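Quem somos

Eu comecei a Cernov numa garagem emprestada, com uma bancada torta e muita vontade de ver robô fazendo serviço de casa. Hoje somos um time pequeno, temos uma oficina de verdade e passamos os dias ensinando braços robóticos a mexer com coisas moles: roupa, toalha, lençol, saco de pano. Parece simples até você tentar! Uma caixa continua sendo caixa quando você pega nela, já uma camiseta muda de forma inteira, e aí o programa precisa olhar tudo outra vez.

O que fazemos

Nosso projeto principal se chama Nalonum. É um posto de trabalho com dois braços, pensado para lavanderias, brechós e confecções pequenas que recebem muita peça misturada e precisam separar, esticar e dobrar. Também damos oficinas para escolas técnicas e ajudamos quem já tem um braço parado no galpão e quer colocar o bicho para trabalhar (acontece mais do que você imagina). O Tô é o nosso programa de ensino: a pessoa conduz os braços com as próprias mãos, repete a tarefa algumas vezes e o programa vai guardando os movimentos. O nome veio do nosso jeito de falar na oficina – "tô indo, tô pegando, tô dobrando" – e acabou ficando.

A Ferkidmont, nossa vizinha de galpão, faz a parte de usinagem e as peças de reposição. Sem ela a gente ainda estaria parafusando suporte com arruela de papelão, e eu falo isso com carinho.

Portas abertas

No dia 13 de janeiro de 2025 abrimos a oficina para visitas pela primeira vez. A lista tinha 60 nomes, divididos em 3 turmas, e eu passei a manhã inteira repetindo a mesma explicação com a mesma empolgação. Vieram costureiras, alunos, donos de lavanderia e uma família que só queria saber se a máquina guarda meia (ainda não guarda). Teve café, teve bolo de fubá e teve fila para conduzir os braços.

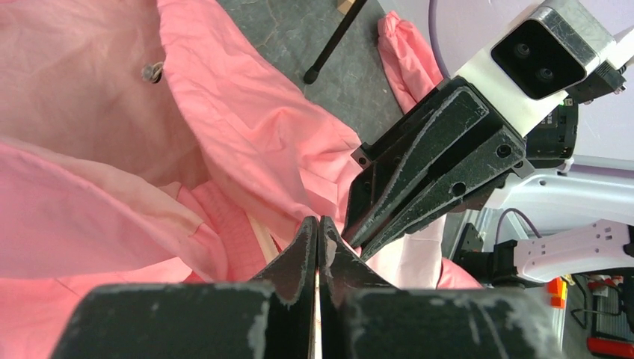 Roupa fina é a minha parte preferida da demonstração, e é também onde mais surgem perguntas. O tecido escorrega, faz dobra em cima de dobra e esconde justamente o pedaço que o braço precisa achar. Numa peça rosa como essa, eu gosto de mostrar o punho ou a barra com elástico, todo franzido, e depois o botão de pressão cinza: são pontos que ajudam a gente a se orientar no meio de tanto pano amassado. Os dedos pretos das garras estão bem riscados, e eu não troco tão cedo, gosto deles assim.

Venha conhecer

Recebemos grupos de até 22 pessoas, com visita combinada antes pelo formulário de contato. Pode trazer uma peça de roupa de casa, de preferência sem alfinete nem broche. Escolas técnicas têm prioridade na agenda de janeiro. O estacionamento fica nos fundos, pelo portão da Ferkidmont, e é só tocar a campainha de cima.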